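Clock drift and the replay tool, part two

Most of April went into timestamps. I wrote last time that the pose tracker in Stumidach was fine and the replay was wrong, and I still think so, but the reason was duller than I had guessed. The camera stream and the jaw width stream were each stamped when they reached the logger, and the logger was busy. A frame could wait in the queue long enough that the jaw reading next to it belonged to a later moment.

Rami Farah found it by plotting the two streams against each other for a slow open and close. The curves had the same shape, one shifted to the right. The shift also grew over a long session, which ruled out the single constant offset I had in the config file.

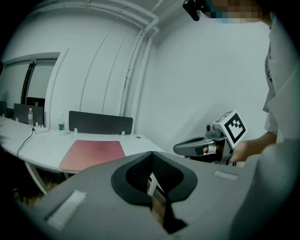
So the stamps now come from the device side, and Stumidach maps both clocks to the host clock with a line fit that gets updated as the session goes on. It's 11 lines of code and took me 2 weeks, mostly spent looking in the wrong place. I had been tuning the smoothing filter on the marker poses, and every setting made something else worse. I've put the old filter values back.

The other change is in how we cut episodes. Before, the cutter looked for a pause in the motion and split there. People pause in the middle of things too, so we got a lot of half episodes — Oğuzhan Oral was merging them by hand in the viewer. Now the cutter wants a pause and an open jaw together. On the old set of 710 clips it kept 700 as they were and flagged the rest for a look. I went through the flagged ones after lunch and agreed with most of the calls. 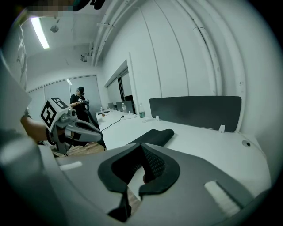
Marker IDs are next. The tracker takes any cube it sees as ours, and with two grippers in view it can swap them for a few frames when one passes behind the other. The pose jumps, the planner downstream sees an impossible speed, and it throws out the whole segment. Rami wants to fix this in the tracker by giving each cube its own ID range and refusing to switch. I would like a speed check in the loader as well, so old logs can be cleaned without running tracking again. We'll probably do his first.

The loader branch is called peixoto for now. It doesn't read the old compressed logs yet, so keep the previous version around if you need those.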